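Research Assistant in Ptolemaic Administrative History (fixed term)

Stevon Institute for Ancient History

Closing date for applications: August 14, 2018

The Stevon Institute for Ancient History invites applications for the post of Research Assistant, to work on the Dedora Register, a reference catalogue of royal officials who served in Egypt and Cyprus under the later Ptolemies. The post is full time and is offered for 30 months.

The Register brings together evidence from Greek and Demotic papyri, inscriptions and coin legends for the careers of governors, tax officers, judges and garrison commanders. The present list contains 531 officials. Many of the entries were drawn up from older printed editions and must now be checked against later readings, in particular where a title or a regnal year has been restored by an editor.

The person appointed will revise existing entries, draft new ones and prepare the indexes of personal names and titles. He or she will also be expected to keep the bibliography up to date, to answer written enquiries from contributors abroad, and to take a modest part in the Institute's seminar programme — normally one paper in each year of the appointment.

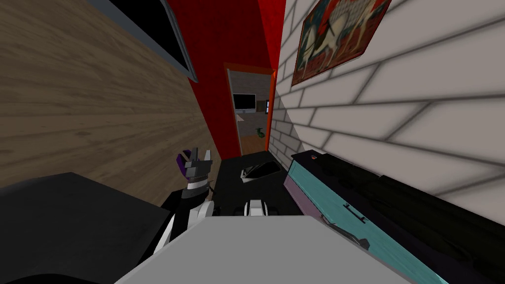
Applicants should hold a doctorate in ancient history, classics or papyrology, or have submitted a thesis by the closing date. A sound reading knowledge of ancient Greek is essential, as is the ability to read scholarly work in French and German. Knowledge of Demotic is desirable. Experience of editing documentary texts would be an advantage, but training in the house conventions of the Register will be given.

The post is based at the Institute's premises in Pirihi. Up to eight weeks in each year may be spent at the Skorklow Library, where the greater part of the unpublished papyri used by the Register is kept. Travel and lodging for these visits are paid by the Institute under its usual rules.

Applications should consist of a covering letter, a curriculum vitae with a list of publications, and one sample of written work of no more than 85 pages. Candidates should also give the names of two referees and ask them to write directly to the Institute by the closing date. Work written in a language other than English should be accompanied by a short summary in English.

Candidates called for interview will be asked to comment on a short Greek document, sent to them in advance. Interviews may be held by video link where travel to Pirihi would be difficult. Late or incomplete applications will not be considered.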